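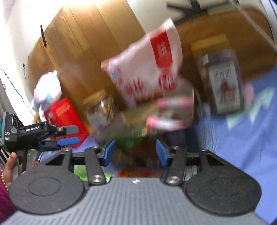 Kitchen > Storage > Pantry Carts > Reviews

Lirness Tall Pantry Cart, 54-inch: a long look after one winter of use

My kitchen has a gap between the refrigerator and the wall that has bothered me from the day I moved in. It's too narrow for a cabinet and too wide to pretend it isn't there, and over the years it has held a broom, a folded step stool, a great many paper bags and at one point a very sad ironing board. So when Lirness brought out a taller version of their slim rolling cart I was probably the easiest sale they ever made. I ordered the cream one in December, put it together over a pot of tea, and have been loading and unloading it ever since.

I should say that I came to it from the old Fornness cart, the one with the wire shelves that so many people had in their laundry rooms. I loved that cart for what it cost, but small things tipped over on it constantly. Soup packets slid down between the wires, and every spice jar stood at a slant. If you've owned one you'll know the sound of a bouillon cube hitting the floor behind the washer. A good part of what I like about the Lirness is simply that the shelves are solid, with a lip along the front and back, and things stay where I put them.

Putting it together

The cart comes flat in a long box, and mine arrived with one crushed corner and no harm done to the contents. There are six shelves, two side frames, four wheels and a bag of bolts, plus a little wrench that I replaced with my own after the first shelf. The instructions are all drawings. I did fine with them until the wheels, where the drawing shows the locking pair at the front and the parts bag doesn't say which pair is which. Look for the small tab on the side of the wheel and you'll be all right.

Leave every bolt a little loose until all the shelves are in, then go around and tighten them with the cart standing up. I didn't, and had to back half of them out again to get the fourth shelf to sit straight. From opening the box to rolling it into place I spent most of an afternoon, though I'll admit a phone call with my sister was in there too!

What fits on it

More than I expected, and I cook for a crowd most weekends. The two lowest shelves are spaced widest, and that's where flour, rice and the big bottles of oil live. Cans go in the middle -- the shelves are deep enough for a long row of them, and I keep the newest at the back. Up top I have crackers, tea, noodles and the boxes of this and that I buy when they're on sale and then forget. Being able to pull the whole thing out and look at it from the side has cured me of buying a third jar of mustard.

Cereal boxes are the one real disappointment. The family-size ones are too tall for every shelf but the bottom, and I wasn't about to give up the flour's spot. They're back on top of the refrigerator, where they've always been.

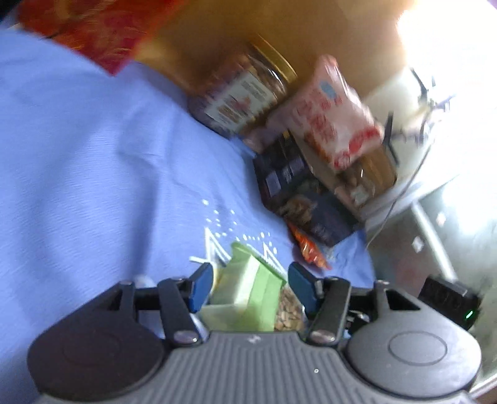
How it rolls

On my kitchen tile it glides nicely, even full. On the old floorboards in the hall it's another story, and I wouldn't want to take it over a threshold without emptying the top first. It is a tall, thin piece of furniture and it behaves like one. Keep the weight low, pull it from the middle handle, and don't let children ride it (mine are grown, but the grandchildren did look at it with interest).

The handle is a plain bar and comfortable enough. I do wish there were one on both ends. The Bartoš cart my neighbor bought has two, and it's handsome besides, though hers is shorter and has fewer shelves.

Cleaning and wear

A damp cloth takes care of nearly everything. Molasses took two tries. There's a scratch on the third shelf from a can I dragged, and the cream paint shows it, so if you're hard on your things you might like the dark green better. One wheel began to squeak after a couple of months and a drop of oil settled it.

Where I bought it

Mine came from Arbridge, where the listing had 2,490 ratings when I last looked, many of them for the shorter model, so read the dates and sizes before you trust the stars. Shipping was quick. I asked them by email for a spare shelf clip and they put one in the mail at no charge -- it came in an envelope with a handwritten note, and the clip fit.

Would I buy it again? Yes, for a gap like mine, and I'd measure the baseboard too, which sticks out farther than you think. I had to set the cart slightly forward of the refrigerator on account of it, and I've stopped noticing.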